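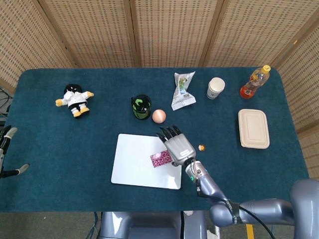

Nella Match Ball

Okay, so this is the ball I get the most emails about, and I figured it was time to give it a proper page instead of the two lines it had before. I've sold soccer gear for a good while now and I play (badly, left back, over-40s league), so what follows is me talking about a ball I kick around myself.

The Nella is a thermally bonded match ball, full size 5, made for natural grass and for decent artificial turf. There's no stitching on the outside. The panels are glued and heat sealed over a foam layer, and the bladder inside is butyl. What that means for you is that it holds air well and doesn't soak up much water on a soggy night. I pump mine before a game and usually don't touch it again until the next one.

How it plays

It's a touch livelier off the foot than the Virkis we used to carry, and I noticed it right away on goal kicks. The first couple of weeks I kept overhitting my crosses! Then you adjust, and after that going back to an older ball feels like kicking a wet loaf of bread. Short passes come off clean and the surface has a light texture, so the keepers like it too. Annelies Van Loon, who keeps goal for our women's side, tried it in September and has been asking me to put one aside for her ever since (yes, Annelies, it's in the back).

Where I'm less keen: it's a bit bouncy on hard, dry ground. If your home field is baked solid all summer, drop the pressure a little toward the bottom of the printed range. And please don't use it on asphalt. The cover scuffs fast on anything rough, and a scuffed bonded ball starts to lift at the seams sooner or later. For street play or a school yard get the Nella Trainer, which is stitched and costs a lot less.

Details

Size: 5 (ages 13 and up)
Cover: textured polyurethane
Construction: thermally bonded
Bladder: butyl
Surface: natural grass, artificial turf
Colors: white/navy, yellow/black
Item number: 692 for white/navy, 464 for yellow/black
Ships: deflated, with one needle

The yellow one is the same ball in every way. I'd pick it for evening games or for those gray afternoons when the white one disappears against the sky.

Pumping it up

It comes flat, so give it a few minutes at room temperature before you start. Wet the needle first! A dry needle can tear the valve, and I can't replace a ball for that. Go slowly, stop halfway, let it sit for a bit and then finish. The pressure range is printed next to the valve. Use a gauge if you have one. Thumb pressing is fine for practice but everybody's thumb is different, and I've had balls come back as "dead" that just needed air.

After a muddy game wipe it down with a damp cloth and let it dry away from the heater. No detergent, no pressure washer.

What about leagues?

I get asked whether it's allowed in your league, and I can't answer that for every league out there. Ours takes it. Check your own rules before you order a whole bag, especially for youth divisions, where they may want a size 4. I do have the Nella in a 4, but only in white/navy, and it sells out before every new season.

Club orders

We've shipped more than 900 of these to clubs so far, mostly in bags of ten. The bag itself is the Grulska mesh one with the wide shoulder strap, and it's included when you order ten or more. Loukia Petridis handles club accounts and she can also do printing — your crest or your club name in one color, on one panel. Send her the artwork as early as you can. Printed balls can't be returned unless something's wrong with the ball itself.

Returns and warranty

Unprinted balls can come back within 30 days if they haven't been on a field. For seams and air loss you're covered for one season of normal play. Send a photo of the valve area and the item number with your message and we'll sort it out from there.

Goes well with

Nikolaidis dual-action pump with gauge
Grulska mesh bag, holds ten
Spare needles, pack of five

Page updated 2022-03-16. Both colors in stock, size 4 back soon.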